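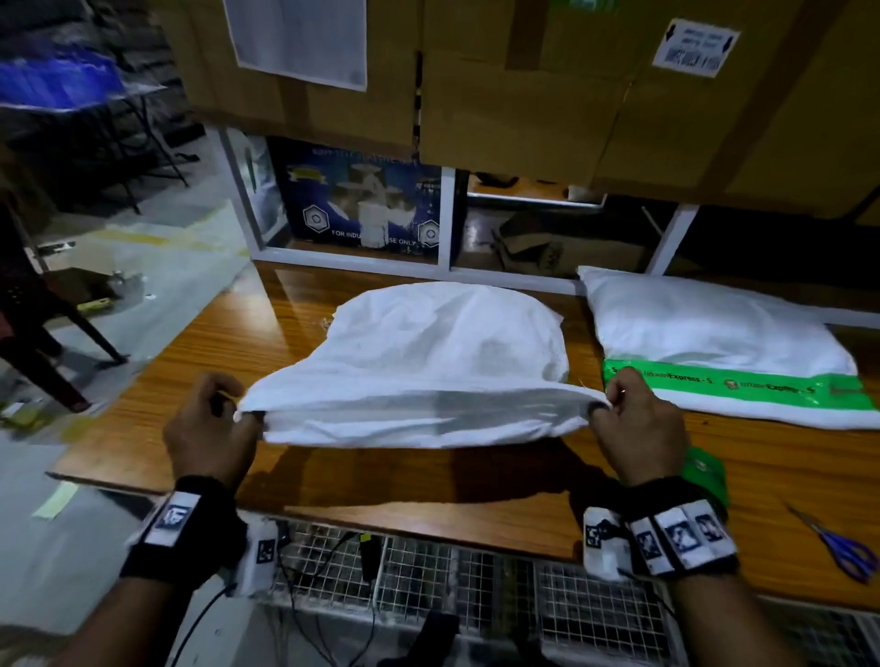
Lifting the open edge of a soft white parcel at the packing bench, with tracking markers worn on both wrists.

Imlow releases results of gripper comparison for soft parcel packing

September 16, 2024

Imlow today released the results of a comparison of two robot grippers on one of the more awkward jobs in a packing room: handling soft, stuffed parcels and closing them with tape. The comparison used recordings of people doing the same work by hand as its reference.

The two grippers were the Nirura, a two-finger electric model with flat rubber pads, and the Polenis, a three-finger model with flexible tips. Both were mounted in turn on the same Rautiainen arm and run with the same controller settings. Imlow does not make grippers and has no share in either product.

The reference set contains 146 recorded packing sequences. Packers wore black wristbands with printed square markers, and a head-level camera recorded their hands as they worked. The markers let the software follow the position and angle of each wrist, and these paths were then used to plan where the arm should approach, how far it should lift and when it should let go.

"We wanted the grippers measured against how people do the job at a normal bench," said Kaisu Keskinen, test lead at Imlow. "When a packer opens up a soft parcel, the fingers take very little fabric and the lift is small. Most of our early programs grabbed too much and lifted too high."

Each gripper then made nearly 1000 attempts at three tasks. The first was to pinch one layer of material at an open edge and raise it. The second was to turn a filled parcel to face the taping side. The third was to hold the free end of a length of tape and lay it along a closed edge while the parcel was kept from sliding.

The Nirura did better on the edge pinch. Its narrow pads could get under a single layer without picking up the one beneath, as long as the approach was within 30 degrees of the tabletop. At steeper angles it often missed the edge and pushed the material into a fold.

The Polenis was the better of the two at turning filled parcels. Its third finger kept the contents from shifting to one end, and it left fewer deep creases. It was slower to release, and on glossy plastic sleeves the tips sometimes stuck and dragged the parcel a short way before letting go. 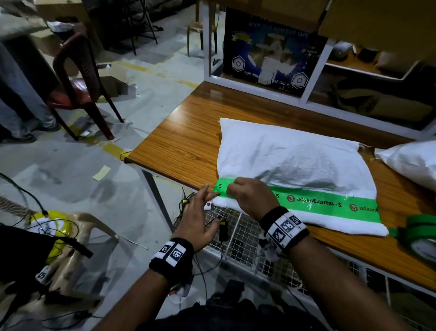

Green printed tape being pressed along the lower edge of a white woven sack.

Neither gripper managed the taping task to a standard that Imlow would recommend for daily use. Both could hold the tape end and place it. The trouble came in pressing it down on a puffy, wrinkled surface, where a person spreads the fingers of one hand and keeps hold of the strip with the other. With a single arm there was nothing to hold the strip straight, and gaps formed under the tape wherever the surface was uneven.

"Tape was the part we expected to be hard, and it was," said Siiri Hämäläinen, who runs the controller work at Imlow. "We got some improvement by lowering the closing force and moving the arm at 40 per cent speed over the last part of the path. It still isn't neat. A second arm is the next thing to try."

The report also covers camera position. A head-level view gave a clear record of both hands for most of each sequence, but the wrist markers could be lost when a packer turned a hand over or reached under a parcel. Wristbands with markers on more than one side reduced the number of lost readings. Imlow recommends that anyone setting up a similar recording put markers on the top and the side of each wrist and check the lighting on glossy benchtops, where glare can hide a marker's pattern.

Cables were a minor source of lost time. Wristbands with a cable attached needed the lead run down towards the packer's body and kept away from the tape roll. The report includes notes on this, along with the wristband sizes used and the way the straps were fastened.

A second round of testing is planned for January. It will use two Rautiainen arms, with the Nirura on one side and the Polenis on the other, and will look only at taping. The same hand recordings will be used as the reference so that the results can be read side by side with the first round.

The full report, including the controller settings and the task sheets for all three tests, is available from Imlow on request. Gripper makers who would like a product included in the January round can contact Kaisu Keskinen at the Imlow test centre.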